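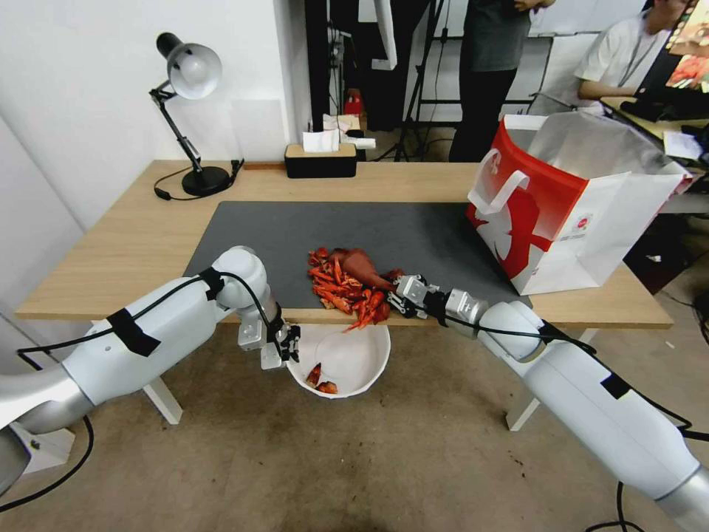

## Feeding the bin

Read this section after the Follska compost bin has been assembled and leveled. The lid should close under its own weight, and the drain hole in the base plate should be clear. If either is not the case, go back to the assembly section.

The bin holds 200 liters. It is insulated on all sides and is meant for kitchen scraps mixed with dry material. It works best when fed a little at a time.

### Before the first load

1. Open the drain tap one half turn and leave it there.
2. Spread twigs or coarse wood chips over the base plate until you can no longer see it.
3. Add a layer of finished compost or garden soil, two spades full.
4. Push the Ereo thermometer through the rubber seal in the lid until the collar stops against it.
5. Close the lid and both latches.

> **Note:** Do not use store-bought potting mix for step 3 if the bag says it has been sterilized. Garden soil works better.

### Adding kitchen scraps

1. Collect scraps in any open bowl or pail and drain off liquid before carrying them out.
2. Cut large pieces so that none is longer than 4 inches. Melon rinds, cabbage stems and corn cobs need the most cutting.
3. Tip the scraps into the middle of the bin, away from the walls.
4. Cover with an equal amount of dry material. Shredded leaves, straw and wood shavings are all suitable.
5. Stir the top layer with the mixing rod. Leave the lower layers alone.
6. Wipe the rim and close the lid.

During the first 30 days, add no more than 700 grams of scraps at a time, and no more than once a day. The heap needs this time to build up warmth. After that you can add whatever the household produces, as long as the dry material keeps pace.

### Paper and card

Plain paper and uncoated card count as dry material. Tear them up first, as whole sheets mat together and keep air out.

Bowls, cups and plates made of paper often have a thin plastic or wax lining. To check, tear the rim and pull slowly. If a clear film stretches along the tear, the item goes in the trash.

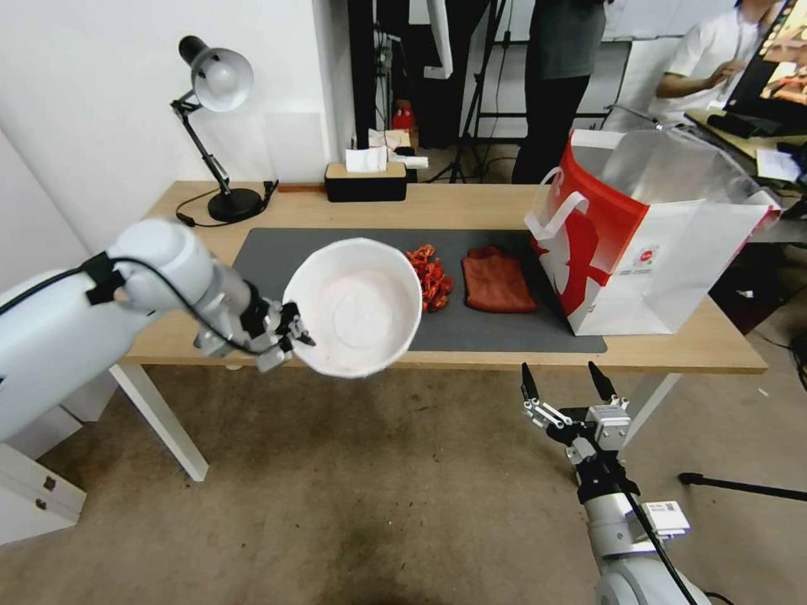 *White paper bowl, inside facing forward.*

Do not add glossy magazines, receipts, or bags with plastic windows. Small amounts of printed newspaper do no harm.

### Shellfish, bones and strong foods

Shells from crayfish, shrimp and crab can go in the bin, but they break down slowly and smell if left near the surface.

1. Rinse off salt, brine and sauce.
2. Crush the shells with the back of a spade or a rolling pin.
3. Dig a hole in the middle of the heap, a forearm deep.
4. Put in the shells, cover with compost from the same heap, and add dry material on top.

> **Caution:** Shells may attract rats. Check that the mesh under the base plate is in place before adding any, and never leave them on top overnight.

Chili peppers, onion and garlic are fine in the main bin. If you have the worm tray, keep all three out of it. Citrus peel should also stay out of the tray.
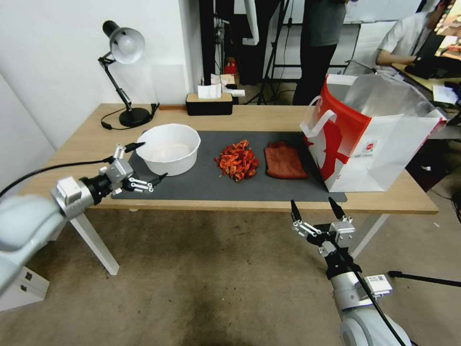 *Chopped chili pepper on a mat, with a white bowl and a folded towel.*

Wear gloves when stirring after a load of chili, and wash the mixing rod before you put it away.

### Reading the thermometer

The Ereo dial has three colored bands.

- **Blue:** The heap is cool. Add fresh green material and stir.
- **Green:** Normal working range. Carry on as before.
- **Red:** The heap is too hot. Open the lid for an hour, stir, and add dry material.

Take the reading before you open the lid. In cold weather the needle may stay in the blue band until April, even in a well-fed bin. Scraps can still be added in this period, in small loads.

### If the bin smells

A sour smell means the heap is too wet. Check the drain tap first, then mix in dry material over two or three days. A smell of ammonia points to too much green material at once; stop feeding until it is gone.

Spare seals and latches are listed with their part numbers on the inside of the back cover.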